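Mailer boxes keep popping open in transit. Tape or no tape? 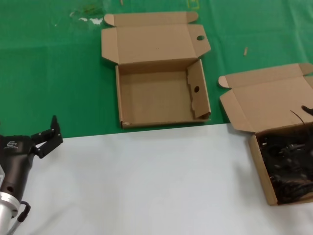

Brown mailer, lid all the way back.

Posted June 7, 2025 by greltent_soaps

I sell soap out of a spare bedroom, which smells better than it sounds. I ship in the tuck-flap kind of cardboard mailer, the ones that are supposed to hold themselves shut. Since December I've had 9 customers tell me theirs showed up with the lid standing open like a clam. One got the box and no soap. Do I have to tape these things? I paid extra so I wouldn't have to, and I've got most of a stack of 1000 left.

onitik48
Tape them. One strip across the front, wrapped a couple of inches down the bottom. The tuck flap is a suggestion, and conveyor belts don't take suggestions. If the strip spoils the look, buy the paper kind with your name printed on it and call it branding.

Finunska
Before you tape anything, check how you fold them. The ears on the ends of the front flap go inside the side walls, all the way down. Most people get one in and mash the other until it gives up. Also, are you overfilling? If the lid bows even a little, it will work itself loose by the second truck. I dropped down a layer of tissue and had five complaints all last year -- two of those were my brother-in-law.

I still tape anything going more than a couple of states away.

imhof_paper
just use poly bags

greltent_soaps
It's bar soap with corners, so no bags. I was mashing the ear. Ordering tape anyway.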